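Shared Table Study: Tidying and Resetting a Common Work Table
Project report, Interior Products Studio, second term
Group members: Kazue Tanabe, Genji Miyazaki, Horácio Brandão
Advisor: Hideaki Ikeda

1. Site

The study covers one table in an open office in Jondport and the kitchen corner next to it. The table is used for meetings, for lunch and for small bench work. The baseline condition is the table with the pen holder on it and nothing else.
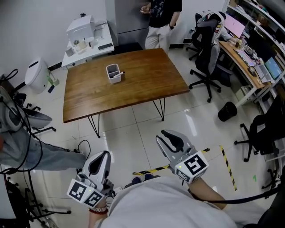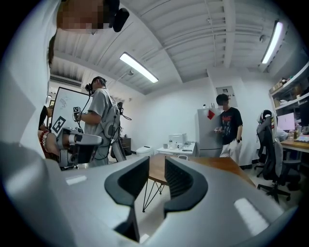
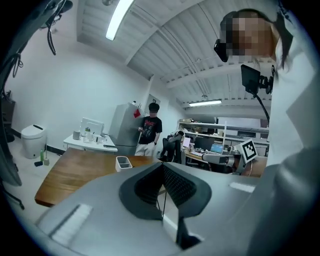
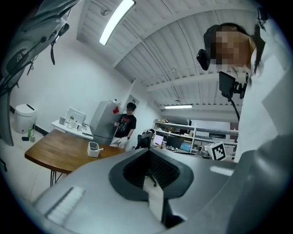 The project asked whether a shared table stays clear longer when one object is given a fixed place on it. Many offices clear everything off a table at the end of the day, and the first person in the next morning has no cue for where anything goes. We selected the white pen holder as the fixed object. It has two compartments, and it is low enough to see over when seated. The table top is a warm brown with a visible grain, so a white object on it can be found from the doorway. The refrigerator and the white side surface by the wall take whatever leaves the table.

2. Method

The study ran for 5 weeks, starting in February. Week 1 was used to write the rules and was left out of the results. At the close of each working day one group member checked the table against a printed sheet and then reset it. The sheet had 6 lines:

Pens in holder
Holder near center of table
No cups or bottles on table
No paper on table
Table top wiped
Chairs clear of the legs

Each line was marked yes or no before the reset. No partial marks were allowed. Users of the office were told that a study was under way but were not shown the sheet until week 4.

Two arrangements were compared. In arrangement A the holder stayed near the center of the table. In arrangement B it was moved to the side surface and the table was left bare. The arrangements alternated by week.

3. Materials

The cleaning cloths were Endura, cut in half. The surface spray was Fledik, applied to the cloth and never directly to the wood, after an early test left a dull ring near one corner. The ring came out with Hattori oil. Total spending was 2,932 yen, which covered the cloths, the spray, the oil and a pack of pens.

4. Results

Under arrangement A the "pens in holder" line was usually marked yes. Under arrangement B pens were found on the table on most evenings, and in some cases under it. On a smooth white tiled floor a dropped pen rolls a long way, and one was recovered from behind the refrigerator.

Cups did not follow the same pattern. They were left on the table at similar rates in both arrangements. Miyazaki noted that cups collected on the side nearest the kitchen corner, and this was still true after the sheet was shown to users in week 4.

Paper was rare in both arrangements. The "table top wiped" line was almost always no before the reset and should be removed from the sheet, as it measures our own work and not the users' habits.

5. Problems

The legs are thin black hairpins and chairs catch on them. When this happens the table shifts and the holder is no longer near the center, even if no one has touched it. We did not foresee this. The second line of the sheet therefore mixes two causes - people moving the holder and people moving the table - and we cannot separate them from the data collected. Floor marks at each leg would fix it.

The side surface was also close to full before the study began. Under arrangement B the holder had to share space with cups and small containers, and some users said they had not seen it there.

6. Further work

Mitsuko Kamata, who reviewed the draft, suggested a tray for cups at the kitchen end of the table. We plan to test this next term with the same sheet, less the wiping line, and with the holder in arrangement A throughout. Brandão will keep the completed sheets in the studio cabinet, second drawer.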